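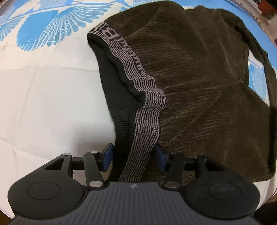
How much reading should a second grader do at home? In our class the answer is 11 minutes a night, out loud if possible, with any book the child will sit still for.

Search this blog
Go

I get asked about this every year, usually at pickup, so I am writing it down. The number came from Tiina Rantala, who taught in the room next to mine when I started at Bardale. She used ten minutes and found that kids stopped in the middle of a page when the timer rang. She added one minute for finishing the page and I have kept it.

The book can be easy. It can be one they have read before. Comics are fine, and so are recipe cards and the rules to a board game. Last December one boy read the same book about tugboats for two weeks, and his mother asked me if she should hide it. I said to leave it alone. He moved on to a book about bridges after the break.

If your child gets stuck on a word, wait a bit before you help. Then say the word and let them go on. I don't ask parents to teach phonics at the kitchen table. We do that in the morning, in small groups, and Ms. Agudelo takes 2 of the groups so everyone gets a turn.

Some families read in another language at home. Please keep doing that. It counts the same on the log, and you can write the title in whatever language the book is in.

About the log – I only look for a title and a check mark. I stopped asking for page numbers because kids were picking books with big print to get the numbers up. The class filled 43 log sheets this spring, and they are in a folder by the door if you want to take yours home.

A few parents have asked about summer. I don't send a packet. The town library has its own sign-up and they are nice about late starts. If you miss a week, just pick it up again – there is nothing to make up.

Recent posts
What we keep in the classroom library
Spelling lists, and why ours are short
Our shadow puppet afternoon
Labeling lunch boxes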